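Monday, May 13, 2024

Thread on the mound rebuild at the Bundon field. A few people asked for the numbers after the weekend games, so I'm putting them in one place. It's mostly clay and string. Mute as needed.

Background. The field carried 630 innings last season, nearly all of them 7-inning games. One mound, one plate, no second diamond to rotate onto. The landing area takes most of that load, and it shows.

The old mound was built from infield mix all the way down. Infield mix is mostly sand. It rakes nicely and drains fine, and it will not hold a cleat. By the third inning you had a hole in front of the rubber and another where the stride foot comes down.

Every time the holes got filled with loose mix and tamped dry, the fill popped out again in one piece the next time somebody dragged a toe through it. Dry fill on dry clay doesn't bond. You can tamp it all day.

So in November we stripped the top of the table and the landing area, covered the rest, and left it until spring. The rebuild proper was done over two weekends before the season opened.

Spec for a full-size mound, for reference: 18-foot circle, center of the circle 59 feet from the back point of home plate. Front edge of the rubber at 60 feet 6 inches. Top of the rubber 10 inches above the plate.

Note that the rubber isn't at the center of the circle. The front edge sits 18 inches behind it. This is the most common layout mistake I run into, and once the clay is down it's miserable to correct.

The level area around the rubber is 5 feet wide by 34 inches deep. The slope starts 6 inches in front of the rubber and falls 1 inch per foot for 6 feet. Past that you blend it into the grass without a lip.

Heights are measured from the plate. Do not measure from the grass next to the mound. Our infield grass has crowned over the years and sits higher than the plate on the third base side. Whoever built the last mound worked off the grass, and it came out too tall.

How we checked: laser level on a tripod off to the side, rod on the plate, write the reading down, rod on the rubber, subtract. If you don't have a laser, a string line and a line level will get you there. Pull the string very tight. Sag over 60 feet is real.

Old height by this method was 11 1/4 inches. The limit is 10. Pitchers liked it. Our visiting teams had opinions.

Material. 2,000 pounds of bagged mound clay, all of it into the table and the landing area. The sides and back of the circle are still the old mix with a little clay worked in. Nobody lands back there, so spending on it makes no sense.

We priced two products, Flerari and Brimunus. Both are sold as ready-to-use mound clay. Flerari came slightly drier out of the bag and needed water between lifts. Brimunus was tackier and stuck to every tool we own.

We went with Flerari for the landing area and the table. Part of that was freight. I wouldn't read it as a ranking. The two test patches in the bullpen looked the same to me after a month of use.

Method. Scarify the base with a steel rake so it isn't slick. Wet it until it darkens but doesn't puddle. One inch of clay, tamp, scarify lightly, mist, next inch. Repeat until you hit your string.

One inch per lift is slow. We tried two inches in the left bullpen to save time. The top felt hard and the bottom half was still crumbly when we cut into it. Took it back out.

Tamp through something. Bare tamper on wet clay lifts the clay back up with it. An old towel works, a piece of tarp works better. Change it when it gets heavy.

Moisture check: squeeze a handful. It should hold its shape and leave a little color on your palm. If it shines, it's too wet, so walk away and eat lunch. If it cracks when you press a thumb in, add water and wait.

The rubber. We used a four-sided one, the kind you can rotate to a fresh face. It gets set on packed clay, level both ways, then packed tight along every edge. Any gap under it turns into rocking by June.

Square the rubber to the plate by measuring from each front corner to the back point of home plate. Both distances should match. Ours were off by a quarter inch on the first try. Tap, measure again, tap, measure again.

Slope board. We made one from a straight 2x6 with a 1-in-12 taper cut along the bottom, so when the board sits correctly on the slope the top edge reads level. Put a carpenter's level on it and you can check the grade in a few seconds.

Mark the board FRONT and BACK in large letters. Do this before you use it.

Topdressing. Quarter inch of calcined clay conditioner over the finished surface, no more. People pile it on because it looks good. A thick layer acts like ball bearings under the plant foot, and it gets tamped into your repair that night and ruins the bond.

Daily repair is the part that matters more than the rebuild. After the last out: sweep the loose stuff out of the holes, all of it, down to firm clay. Dampen the hole. Fill with damp clay from the tub. Tamp. Mist the whole thing. Tarp.

It takes 20 minutes if the tub is already mixed. It takes a good deal longer if it isn't, and then it gets skipped. Keep the tub mixed. Lid on, wet burlap on top.

Sweep means a broom or a blower. Kicking at it with a shoe leaves a skin of loose material at the bottom, and the patch comes out the next day with that skin stuck to the underside. You can turn it over and look.

The tarp goes on even when no rain is forecast. The job of the tarp here is to keep water in. Clay that dries all the way down cracks, and once it has cracked you're patching the cracks as well as the holes.

Same logic for the batter's boxes. Same clay, same lifts, same tamping. Two feet either side of the plate is where the back foot digs. We did those the second weekend and ran short, so the left-handed box is only done on the back half.

Results so far. Landing hole at the end of a seven-inning game is now a shallow scuff you can cover with your hand. Last year you could set a ball in it. I don't have depth readings from last year, so take that for what it is.

Two pitchers said the new slope feels flat. It's 1 inch per foot, measured at three points across the landing area. What they're feeling is the missing inch and a quarter. One of them was leaving everything up for the first couple of outings and has since settled down.

Questions from the replies, grouped.

Portable mounds: different problem. The height is fixed by the shell, and what you fight is turf wear and the front edge. Bilyk makes the one in our indoor cage. It's fine for bullpens. I wouldn't play games on it.

Unfired clay bricks: yes, they work. Easier for a first build because the compaction is done for you. You still have to wet the faces between bricks, and you still have to cut them at the rubber. Cost per square foot was higher for us.

Softball: flat circle, so none of the slope material applies. The repair steps do. The drag hole in front of a softball rubber is as bad as anything on a baseball mound.

Youth distances: heights and distances change by age group and by sanctioning body, so read your own rule book. The method stays the same. Plate first, string second, clay last.

Rain during a game: don't dump conditioner into standing water and rake it. Push the water off or soak it up first, then a thin layer. Raking wet mound clay makes a paste and it dries with every rake line in it.

Can you do this mid-season? The landing area, yes, if you have two dry days and no games. Dig it out 4 inches, square edges, straight sides. Feathered edges chip. The table I would leave until fall.

Next job is the lip. There's a ridge where the infield skin meets the outfield grass behind second, built up from years of dragging in the same direction and stopping in the same spot. Ground balls hop off it.
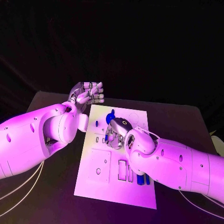 Plan is to rake it out by hand, wash what's left back with a hose, and then see how high the ridge still reads on the rod - if it's over an inch, the sod comes up and we cut the grade underneath. I'll post the readings in this thread after we've shot them.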